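Pernbridge Neighbors: Kitchen & Home

Best way to store cherry tomatoes and dried chilies when your desk is also your prep table?

Posted by buswood_baker

Okay, so my kitchen here in Buswood has basically no counter. I do my sorting on a long desk in the next room, with a dark gray mat down so I don't ruin the top. It works fine until I get home from the market and everything lands on it at once, and then it sits there until I need the desk again. 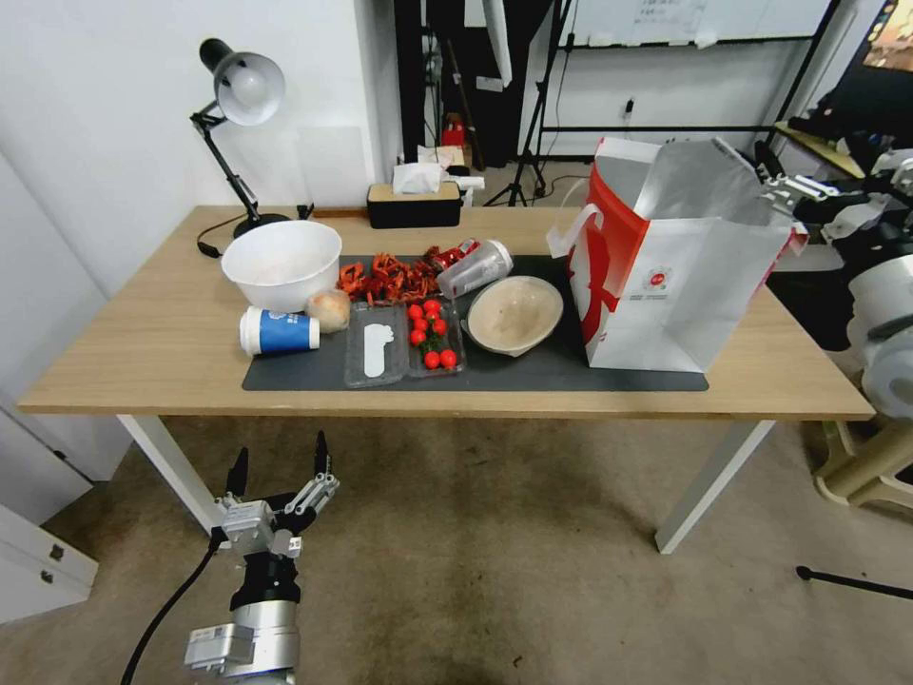

My main problem is the tomatoes. I never know if I should leave them on the stems or pull them off, and last July I lost half a batch to mold in 2 days. I also bought way too many dried red chilies (again!) and don't want them going soft. Fridge? Jar? Help!

tallandtired

Leave the stems on. Keep the tomatoes out of the fridge in one layer, and don't wash them until you're going to eat them. If one splits, pull it right away or its neighbors go too. I put a paper towel under mine and swap it when it feels damp.

For the chilies, a jar with a tight lid, in a cupboard, away from the stove. I have a 700 ml one that holds a big bag if you snap off the long ones. Wipe the jar bone dry first. Mine stay good for ages like that, though the color fades some.

Also, wash any bowl that's been sitting out before food goes in it. Desk dust gets everywhere, ask me how I know.

majimbun77

I just freeze the chilies lol. Tomatoes I eat too fast to have this problem.

Get a rolling cart! Mine was 35 bucks, and now my desk is only a desk (mostly).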